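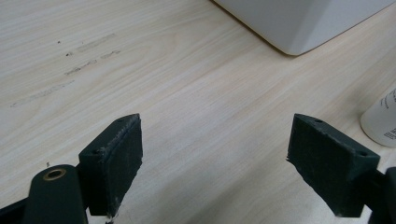

Jerkum

Jerkum ist eine deutschsprachige Gemeinschaft von Fans, Kostümbauern und Zeichnerinnen, die sich einer einzigen, erstaunlich ergiebigen Sache verschrieben hat: dem Bau und Spiel von Fantasiewesen aus einer gemeinsam erdachten Welt namens Plindetska. Die Mitglieder nähen, schnitzen und kleben ihre Figuren selbst, schreiben deren Lebensläufe und treten mit ihnen bei Treffen, Umzügen und kleinen Bühnenabenden auf. Im April zählte das Verzeichnis der Gemeinschaft 133 eingetragene Figuren, und jede davon hat ihren eigenen Gang, ihre eigene Stimme und meistens auch eine sehr eigene Meinung über alle anderen!

Name und Entstehung

Der Name stammt aus einem frühen Forenspiel, in dem die Teilnehmenden reihum Silben beisteuerten, bis ein Wort stand, das sich laut rufen ließ. Aus dem Forum wurde eine Mailingliste, aus der Mailingliste ein Stammtisch mit vier Leuten und zwei halbfertigen Masken. Schon beim zweiten Treffen brachte jemand eine Landkarte mit, auf Packpapier gezeichnet, mit Sümpfen, einer Salzküste und einem Gebirge, das bis heute keinen Namen hat (darüber wird mit großer Leidenschaft gestritten). Diese Karte gilt als Geburtsurkunde von Plindetska und wird bei jedem größeren Treffen ausgehängt. Neue Orte dürfen mit Bleistift eingetragen werden; mit Tusche nachgezogen wird erst, wenn dort eine Geschichte gespielt hat.

Die Welt Plindetska

Plindetska ist bewusst lückenhaft angelegt. Es gibt keinen Kanon im strengen Sinn, wohl aber eine Reihe von Völkern, die sich über die Jahre herausgebildet haben. Am bekanntesten sind die Tzanetos, langhalsige Küstenbewohner mit Schuppenkragen und weiten Mänteln, die beim Sprechen grundsätzlich die Hände falten. Ihnen gegenüber stehen die Zunano, kleine, rundliche Höhlenwesen mit riesigen Ohren, bei Kindern auf Umzügen unangefochten die Lieblinge. Daneben tummeln sich Einzelgänger aller Art, vom Moosgreis bis zur Laternenmotte, und gerade unter ihnen finden sich einige der schönsten Arbeiten der ganzen Szene.

Kostümbau

Im Mittelpunkt steht das Handwerk, und hier zeigt Jerkum, was in einer Gemeinschaft steckt, die ihr Wissen großzügig teilt. Für Köpfe und Kragen wird überwiegend Schaumstoff verwendet, der mit Heißdraht oder Cuttermesser zugeschnitten, verklebt und anschließend mit Stoff oder Kunstfell bezogen wird. Schuppen entstehen aus Moosgummi, einzeln ausgeschnitten und überlappend aufgesetzt. Ein voller Tzanetos-Kragen kann 3,000 Schuppen tragen, eine Arbeit für lange Winterabende und sehr geduldige Mitbewohner. 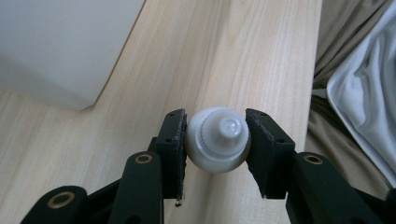 Bei den Zunano liegt die Kunst in den Ohren. Sie müssen leicht sein, dürfen im Wind nicht knicken und sollen trotzdem beim Gehen wippen. Durchgesetzt hat sich ein Gerüst aus Federstahldraht, das in den Saum eingezogen wird, dazu eine dünne Lage Vlies. Manche bauen zusätzlich Seilzüge ein, mit denen sich die Ohren über einen Ring am Finger bewegen lassen, und wer das einmal bei einem gut eingespielten Paar gesehen hat, vergisst es so schnell nicht wieder. Sichtfenster, Belüftung und Trinkpausen sind feste Themen jedes Einsteigerabends.

Treffen und Umzüge

Jerkum kennt drei Arten von Zusammenkünften. Die Werkstattabende sind offen für alle und brauchen keine Anmeldung. Spieltage dauern länger, finden im Kostüm statt und folgen einer lose verabredeten Handlung, die gern schon am Vormittag entgleist. Das große Sommertreffen schließlich heißt Salzmarkt, nach dem Handelsplatz an der Küste von Plindetska. Am Umzug des Salzmarkts, der am 16. Juni 2023 begann, nahmen 35 Figuren teil, darunter erstmals eine sechsbeinige Lastechse, die von drei Personen gleichzeitig gespielt wurde. Sie kam um jede Kurve!

Getauscht wird auf dem Salzmarkt ebenfalls: Stoffreste, Schnittmuster, Glasaugen, gelegentlich ein ganzer Schwanz. Geld ist auf dem Platz unüblich, bezahlt wird mit bemalten Muscheln oder mit einem Lied.

Umgangsformen

Figuren gehören denen, die sie erfunden haben. Wer eine fremde Figur zeichnen oder spielen möchte, fragt vorher nach. Im Kostüm wird niemand ungebeten berührt, und ein verabredetes Handzeichen, beide Handflächen über dem Kopf, bedeutet in jeder Situation, dass das Spiel sofort ruht und jemand beim Absetzen des Kopfes hilft.

Siehe auch

Kostümbau
Maskenspiel
Weltenbau
Liste der Völker von Plindetska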